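Jin-sol Yeon
2021-05-10

I've had a few messages asking which life jacket I ended up with for the kayak, so I'm putting it all in one thread. It runs long. Mute me if you don't fish.

My old vest was a Flokent foam one. I wore it for four seasons. The foam had gone stiff across the back and the left side zipper pulled off its track last October. I sewed it once and it pulled off again, so I went shopping.

What I wanted: a high back so the seat doesn't push the vest up into my ears, two pockets big enough for a small tackle tray each, and a tab on the chest for pliers. Color didn't matter as long as other boats can see it.

First one I tried was the Clurner paddle vest, medium. It has a mesh lower back and foam only from the shoulder blades up. It sat well with my seat. The pockets are the problem. They open at the side, and when you lean over to unhook a fish, things slide toward the opening.

I kept the Clurner for three trips to be fair to it. Lost one jig box over the side. Sent it back on the store's return policy, no trouble there, but I paid the shipping.

Second was a Bronen inflatable, the belt kind. It is very light and I forgot I had it on. I still didn't keep it. You have to pull the cord yourself, then get the thing over your head while you're in the water, and my lake is cold well into spring. If you fish in July in warm water you may feel differently.

Drove up to the lake again this past weekend with the third one in the trunk. 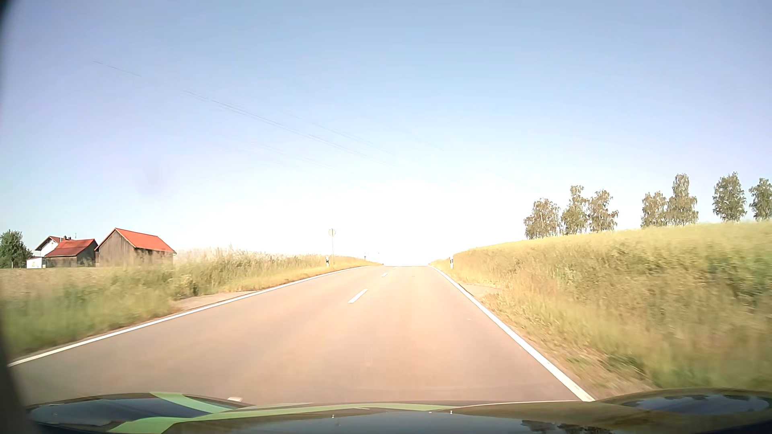

On the way up, last hill before the turnoff.

The third one is a Hsiao angler vest and it's the one I'm keeping. Full foam in front, thin foam panel high on the back. Pockets open from the top with a zipper and the front folds down flat like a little tray. A tackle tray 4 inches wide goes in and the zipper still closes.

Fit notes on the Hsiao. I'm between a medium and a large in most brands. I got the large because I wear a fleece under it until June. With just a T-shirt I have to pull the side straps nearly all the way in, and the loose ends flap. I folded them back and put a rubber band on each side.

Shoulder straps have a bit of padding. After a full morning of casting I had no rub on my neck, which the Clurner did give me on the right side.

Things I don't like about it: the pliers tab is sewn too close to the zipper, so the pliers knock against the pull. The hand warmer pockets behind the main pockets are too tight for gloves. And it takes forever to dry. I hung it in the garage overnight and the shoulders were still damp in the morning.

I did the float test from the swim area with a friend standing by. Went in with the vest on and the straps set how I'd wear them. It stayed down where it should and my chin was well out of the water. Please do this with any vest you buy. Two of the people I fish with have never been in the water in theirs.

How I load the pockets now. Left side: one tray of small jigs, a spool of leader line, line cutters on a retractor. Right side: phone in a dry pouch, fishing license, a granola bar. Whistle is tied to the zipper pull. Pliers on the tab for now, but I'm going to move them to the seat frame.

Don't hang too much on the front. I tried a net clip on the chest and it got in the way when I practiced climbing back into the kayak. It's on the crate behind me now.
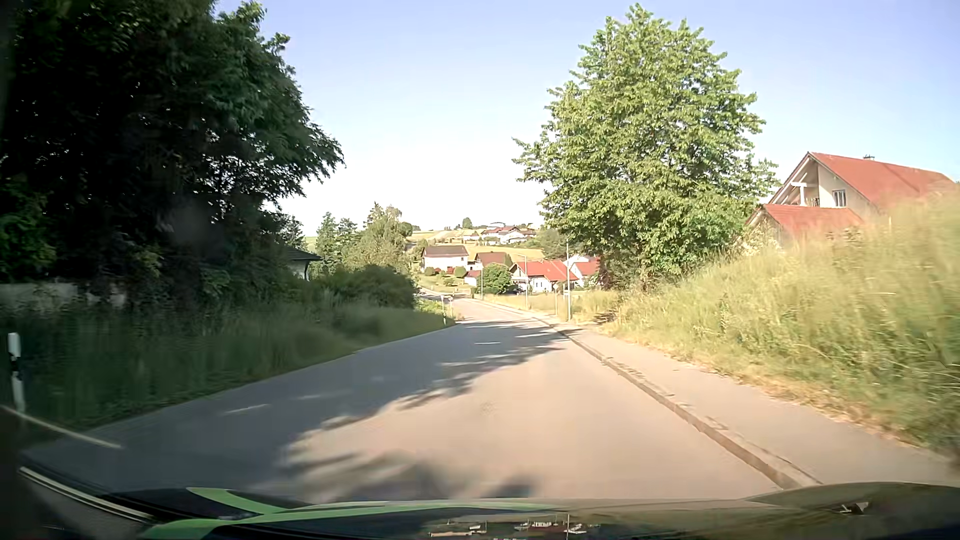
Does the Hsiao ride up when you're seated? I have a kayak with a tall seat back and every vest with foam behind ends up around my chin. The mesh ones are fine but I hate the pockets on them too. (Mags)

Mags, a little. My seat back comes up to just under the foam panel and the vest stays put when I paddle. If I slouch, it lifts an inch or so. If your seat is higher than your shoulder blades I'd try it on in the store sitting down, and bring the seat if it comes off.

Also had a question about washing. Cold water in the tub, a little dish soap, rinse it twice and hang it in the shade. Don't put it in the dryer.

I'll add to this in the fall once it's had a summer of sun and fish slime. The old Flokent is going in the trash with the straps cut so no one picks it up and uses it.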